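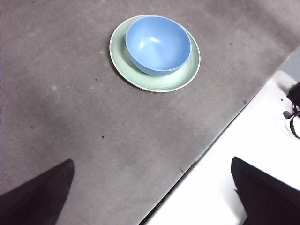 Last changed: October, by S. Aasen

Jandar 6 Countertop Dishwasher — Review

I rent a flat with no dishwasher and no room to put one in, so for the past winter and summer I have been running the Jandar 6 on the counter beside the sink. It has now done 87 cycles. I kept a tally on the inside of the cupboard door, mostly to work out what the tablets were costing me.

The Jandar is a box with a door that drops down at the front. It takes six place settings according to the booklet. In my kitchen it takes four, plus the mugs from the morning. The rack has fixed prongs set for flat dinner plates, and anything with a deep rim needs two slots. Bowls are the real trouble. A cereal bowl has to lean on the one in front, and if you load more than five the back one fills with water and stays that way until you tip it out. I ended up doing the bowls in the upper tray, where the glasses are meant to go, and washing the glasses by hand.

Setup

You can fill it from a jug or connect it to the tap. I used the jug for the first two weeks and then bought the Kirnero tap adapter, which is sold separately. The adapter leaked at the collar until I wrapped the thread with plumber's tape. It has been fine since. The drain hose goes over the edge of the sink and is held by a suction cup. Mine let go twice in the first month. I now use a clothespin and the hose has stayed put.

The machine weighs more than it looks. Get a second person to help lift it onto the counter, and measure the height under your wall cupboards first. The steam vent is at the back and you need to leave a hand's width behind it.

Washing

There are five programs. I use two of them. Normal takes a little over two hours and gets dried egg and oatmeal off without rinsing first. Quick is 29 minutes on the display and longer on the clock, and it is good for cups and lightly used plates. It does not shift rice. Eco I tried three times and gave up on, as the plates came out clean but the cutlery had a film on it.

Plastic comes out wet on every program. Open the door when it beeps, pull the rack out and leave everything for half an hour. Irén Mészáros, who has the same model upstairs, puts a folded tea towel over the top tray and says it helps. I could see no difference.

Noise

You can talk over it. You can't listen to the radio over the drain pump, which runs for a minute or so near the end. I stopped using the delay timer after it went off at five on a Friday morning.

Running and repairs

The filter lifts out with a quarter turn. Rinse it every week. I skipped it for most of a month and the water stopped draining, and I spent an evening bailing with a measuring cup.

The door seal started to peel at one corner around cycle 60. I wrote to Dewulf, the shop where I bought it, and they sent a new seal without asking for the old one. It took nine days. The new one presses in by hand, no tools needed.

Compared with the Jeltgate

Before this I borrowed a Jeltgate compact for a few weeks. It was quieter and the rack was better, with prongs that fold flat, so you could get a saucepan in. It also cost a good deal more and had no water tank, so it had to be plumbed in or hooked to the tap. If you own your place and can run a pipe, I would look at that one first.

Who should buy it

One or two people in a rented kitchen, with enough counter to lose. A family of four would be running it three times a day. I would buy it again at the sale price but not at the full one, and I would want a bowl rack in the box for that money.

Rating: 3.5 out of 5

Print this page | E-mail this page

Search reviews... Go

Contact | Copyright Sigrun Aasen | Back to top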